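Rulleo Home & Garden Forum > Walls, Floors and Tiling > White square tiles with dark grout – show me yours!

jiltby_jo
Original poster

Right, I've finally done it. After two years of staring at brown lino I have ordered plain white square tiles for the utility room floor, and I'm going for dark grout. I'm so excited I've been laying spare ones out on the landing just to look at them.

The walls are going to be the fun bit. I've fallen for a deep teal with big loose pink flowers and leaves drawn over it in line, and blobs of yellow-orange here and there. My sister says it will look like a children's party. I say the white floor will calm it down.

Has anyone lived with this sort of mix? And is dark grout really as forgiving as people make out? It's a small room, 100 tiles will do it with a few left for breakages.

peg_and_plaster
Member

Oh I love this! We did dark green walls with a white floor in our back hall and it's the cheeriest bit of the house. A strong wall really does want a plain floor under it. Do it, and ignore your sister (nicely).

One thing I'd say is pick your grout from a dried sample and not from the chart on the packet. Ours came out a good shade lighter than the little square of colour promised. Still nice, but I'd had my heart set on nearly black.

OldTrowel
Member, 2000 posts

I'll be the grump. Dark grout on white tile shows every wobble. If your lines drift by a whisker at one side of the room you will see it from the door every day of your life. With pale grout you'd never notice. I've laid a lot of floors and I always try to talk people down to a mid grey.

Also dark grout goes patchy if you wash it off with too much water, and then you get chalky streaks. Wrung-out sponge, clean water, change the bucket often.

jiltby_jo
Original poster

OldTrowel, noted, and slightly frightening. But I like a grid! I want to see the lines, that's half the point for me. My tiler is Marin Radonjić, who did my neighbour's porch, and his lines there are lovely and straight, so I'm hopeful.

peg_and_plaster, what did you do where the floor meets the wall? I can't decide between white skirting and something warmer.

tealforever
Member

Warmer, warmer, warmer! White skirting between a dark wall and a white floor can look a bit hospital. We went for a soft peachy beige and it ties in with the pink in the pattern without shouting. Have a look at this for the colours – white squares, dark lines, teal with the pink flowers and leaves, and a pale peach edge all the way between them. I think it's gorgeous.

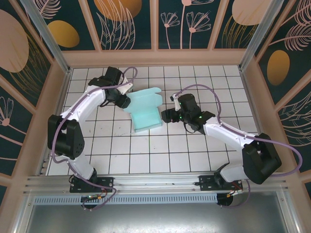
How far does the pattern need to go round the room?

On three walls it already feels wrapped round you, and a plain fourth wall gives you somewhere for shelves and hooks.

I asked myself the same thing for weeks, so I'm passing that on in case you're stuck on it too. We left the door wall plain and I've never once wished it otherwise.

jiltby_jo
Original poster

Oh my word, yes. The peach! I would never have thought of it, and now I can't think of anything else. And the big ovals in pink and yellow-orange are exactly the blobs I was trying to describe. I've sent it to my sister with no message at all.

OldTrowel
Member, 2000 posts

I'll give you the peach edge, it softens it. I still think the pattern's a lot for a utility room. You'll be folding towels in there, and a busy wall gets tiring when the shelves are full of boxes and bottles as well. Paint the walls plain teal and put one framed print up. Cheaper, and you can swap it when you're sick of it.

peg_and_plaster
Member

Disagree completely! A utility room is the perfect place to go mad. You're in there for ten minutes at a time and you shut the door after. I'd never have pink leaves in my sitting room but next to the washing machine – bring it on.

NatasaG
Member

Joining in as I've got a white grid floor in my kitchen, the Torna matt ones, down 34 months now. Grout is a charcoal colour. My honest report: it hides tea, mud and general life very well along the lines, but the tiles themselves show every crumb and dog hair. So you don't escape sweeping, you just escape scrubbing the joints with a toothbrush.

Limescale is the only thing that bothers the dark grout. We're hard water here and there was a pale bloom by the sink until I started drying that bit with an old towel.

Nataša Georgiou (yes, the one from the curtain thread, hello again to those who helped!)

jiltby_jo
Original poster

Hello Nataša, your curtains were brilliant! Hard water here too, so that's really useful. Matt or shiny, would you pick the same again?

NatasaG
Member

Matt every time for a floor. My mum has shiny ones and they're lovely until somebody comes in with wet shoes. Just ask for a slip rating when you order, not all of them are meant to be walked on.

gary_grouts
Member

Can I put a word in for doing a dry layout first? Start from the middle of the room and work out, so the cut tiles at both sides match. With pale grout you might get away with a full tile one side and a sliver at the other. With dark lines the sliver is all you'll look at. I did my first floor from the left wall and ended up with a 19 mm strip by the door. I put a mat over it.

OldTrowel
Member, 2000 posts

Seconded, gary. And check the walls are square before anything else. They won't be.

tealforever
Member

Jo, if you're painting the pattern yourself, chalk the big shapes on first, stand in the doorway, then have a cup of tea and look again. I had all my flowers at one height like a row of lollipops and had to rub the lot out. The ones that run off into a corner and carry on round look best.

jiltby_jo
Original poster

I was going to buy it as paper from Todorova but now you've got me wanting to paint it! I can draw a leaf. I can probably draw a flower. Ovals I can definitely do.

Update, September 14, 2018: sister has replied. She says "OK the peach is nice", and from her that's practically a standing ovation. Marin can start in October, so I've got a few weeks to practise flowers on lining paper. Skirting sample pots are on the windowsill, three peaches and one that is definitely salmon. Will post them once they've dried and you can all argue about it.

peg_and_plaster
Member

Not the salmon!

OldTrowel
Member, 2000 posts

Mid grey grout. Last time I'll say it.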